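Plemen stores clear-out – progress note, June 28, 2023

Hello Morena,

Quick catch-up on where your money has gone! We've now been through 755 loose items from the old workshop shelves, and 300 of them have a proper home (labelled, listed, the lot). Another 79 went straight to Schwerdtfeger, who were very glad of them.

The odds and ends are slower going. Everything without an obvious shelf goes into a grey bin on the table first, and we sort from there – tape, straps, hooks, bits of all sorts.
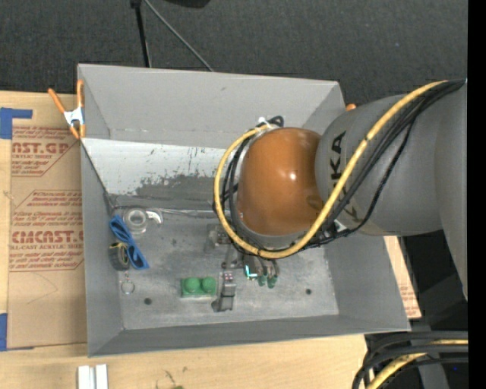

*Odds and ends in the grey bin: tape roll, blue strap and the green block with two knobs.*

I'd love to know what the green block belongs to, so if anyone at Cumell recognises it, please shout. Straps will get their own drawer, I've had enough of untangling them.

Spending so far is £95, all on drawer dividers and labels. I'd like to keep the rest for shelving in August, if you're happy with that? The Filtico boxes are still untouched, so that's next.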